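The winter open day at the Flenance paper mill is held once a year, in the week when the machines are stopped for cleaning. I have wanted to go for a long time, mainly for the beater house, and this year the trains were running. These are my notes, tidied up a little on the way home. Anyone thinking of going next year should read the part about the car park first, near the end.
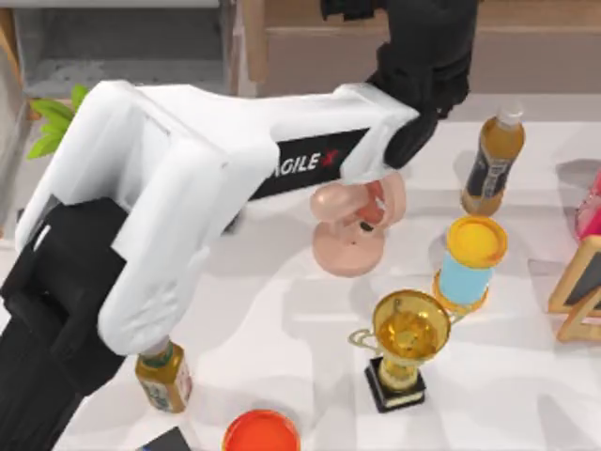 **Drinach, 2018-12-26**

The mill stands ten minutes' walk from Drinach station, along the river. The path was icy as far as the footbridge and gritted after that. You go in by the old gatehouse, sign a sheet, and are given a paper badge made on site. Groups go round every half hour. Ours was led by Gøran Bråten, who worked on the finishing floor until he retired and now takes the tours in winter.

We began in the rag loft. The mill stopped using rags for ordinary work long ago, but it still takes in cotton offcuts for the heavier drawing papers. They are sorted by hand on long slatted benches. Buttons and zips are cut off with a curved blade fixed upright in the bench, and the sorter pulls the cloth towards it. Gøran let a boy in our group try it with a strip of old sheet, with his own hand over the boy's. The loft is unheated, and I would advise gloves.

The stairs down to the beater house are steep and have a rope in place of a rail. Anyone who doesn't like them can go round by the yard.

## The beater house

There are two beaters, both oval tubs with a roll at one side. The older one has a tub of cast iron, lined with tiles at some later date. Only the small one was filled. Gøran started it up and we watched the pulp go round for several minutes, which was the best part of the visit for me. When the roll is lowered the sound drops and you feel it through the floor.

He explained how the time in the beater changes the sheet. A short beating gives a soft, bulky paper that tears easily. A long one gives a hard, thin, rattling sheet that will take a pen without feathering. He passed round samples of both, from the same cotton, and I would not have guessed they were related. The drawing paper has seven hours.

I asked about the water. It comes from the hill at Makusstead through a pipe laid in the owner's grandfather's time, and the mill has never used the river for anything but the wheel. The hill water has very little iron in it. River water would leave brown specks in a white sheet after a few years.

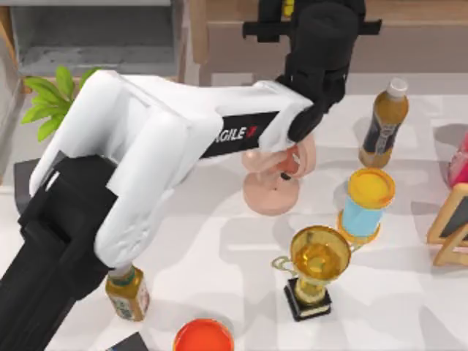 *Pink object held in the gripper, white tabletop behind.*

## The vat room

Chiyo Hayashi makes the sheets by hand. She had been at the vat since the doors opened and answered questions without stopping work. The mould goes in nearly upright, is brought level under the surface, and is lifted with a shake from right to left and then from front to back. The frame that sits round it is called the deckle, and has to come off without dripping. A drip makes a thin round spot in the wet sheet, and she puts any sheet with one straight back in the vat.

Visitors could make one sheet each. Mine was thick at one end. I was told it would be posted to me in March, when the drying loft is warm enough to be used again.

The hand-made sheets are counted into posts and pressed between felts. The press is a big screw press with a bar that takes two people to turn. On an ordinary day the vat room gets through around 1,000 felts a week, and they are washed on Fridays in a shed behind the boiler.

## Lunch

There is no café at the mill. Soup, bread and cheese were served in the packing room, on trestle tables, and it was good value. The soup was pea. Coffee was from an urn and was rather weak. They had run out of the apple cake by the time our group sat down, so it is worth choosing a morning tour.

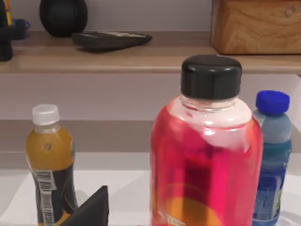
*Large bottle, black screw cap, red-pink liquid.*

## The drying loft and the shop

After lunch we went up to the drying loft, which runs the full length of the main building. The side walls are made of sliding boards, so that the air can be let in or kept out. In winter they are shut, and the ropes where the paper hangs are taken down and coiled. The ropes are coated with beeswax to stop them marking the sheets. You can still smell it.

The view from the end window takes in the weir and the lower part of the town. The large roof on the far bank is the old Bratu glue works, where the mill used to buy the gelatine for sizing. It has been flats since the glue works closed, and the size now comes in sacks from further away.

The shop is in the former counting house. It sells seconds by weight, which is how I would buy again: the faults are small and the price is less than half. I came home with a packet of the heavy drawing paper, some envelopes and a mill history by Kiyoshi Katayama, 462 pages long and well indexed. The chapter on the flood has good maps.
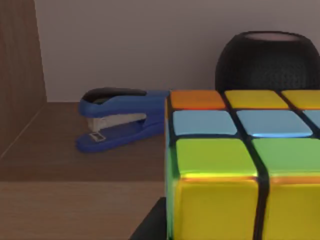 I also looked at the watermark cabinet by the till, which is easy to miss. The drawers hold the wire designs that were sewn on to the moulds, going back to the first owner. A bell, a heron, several crowned shields and a plain letter F in three sizes. You may open the drawers but not handle the wires.

## Getting there

By train, change at Makusstead. The last useful one back was at ten to five, and it was full.

By car, do not follow the signs for the mill, as the lane beyond the chapel floods and there is no room to turn. Park at the football ground and walk back along the road. The mill's own car park is kept for people who cannot walk far, and you need to ring beforehand for a space.

Entry is paid in cash at the gatehouse. Children under ten go free. The toilets are across the yard and the light switch is outside the door, on the left.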